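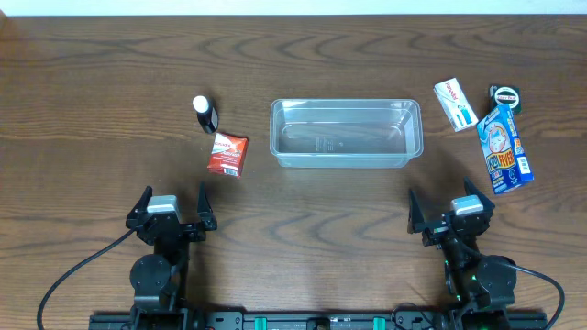
Handout 3, page 14

Reading a two-legged tie

Football coaching, spring block. Notes to go with the April session. Bring them with you, as we will write on them.

In a two-legged tie each side plays once at home and once away, and the goals from both matches are added together. The side with more goals overall goes through. If the totals are level, the competition rules decide what comes next, and those rules differ. Some competitions still use away goals. Others go straight to extra time, and a few go straight to penalties. Read the rules before the first leg and write the answer at the top of your team sheet.

1. The first leg away from home

Most coaches treat this match as one to survive. That is sensible up to a point. A side that defends deep for 90 minutes gives up the ball, and its forwards spend the match chasing clearances. Players come off tired and have learnt very little about the opponent.

Our worked case is the Gollusia v Rareck semi-final. Gollusia went away first and lost 1-0. They had one shot in the second half. Their coach, Ezekiel Greenberg, told his players afterwards that he was content with the score and unhappy with everything else. In training that week he worked only on the first two passes after winning the ball.

Points to look at:

Where did Gollusia win the ball? Mostly in their own third, on the left.

Who was free when they won it? The right-sided midfielder, nearly every time.

Was the pass made? Rarely. The usual choice was a long ball down the same side.

2. The second leg at home, one goal down

One goal is enough to level the tie, and there is a whole match in which to score it. The common mistake is to play the opening as if it were the closing minutes. Full-backs go forward together, the midfield is left open and the visitors score on the break. The home side then needs two just to draw level.

Gollusia kept one full-back back until the interval. The ground holds 4000 and the crowd did not much like it, to judge by the noise. It was 0-0 at half-time. They scored from a switch of play to the right early in the second half, and again from a corner near the end, to win 2-1 on aggregate.

3. Substitutions

Hold at least one change back if extra time is possible. Plakever did not do this in the other semi-final. They had used every substitute when Obi, their centre-half, went down with cramp in extra time. He stayed on as a makeshift forward and they finished the match with a midfielder in defence.

Check also whether your competition allows a further substitute in extra time. Put this next to your note on level scores.

4. Talking to players between legs

Keep it short. Give them the score, one thing to keep doing and one thing to change. Video is useful if the clips are brief. Do not show every mistake. Anyone carrying a booking should be told plainly whether another would mean a suspension.

Work for next time

Choose a two-legged tie you have watched in full. Write one side of A4 on the second leg, covering the state of the tie at kick-off, how the home side set up, and the first change made by either coach. Say what you would have done with that change and at what minute. A match report will not do as a source on its own.

Further notes on penalty shoot-outs are in Handout 4.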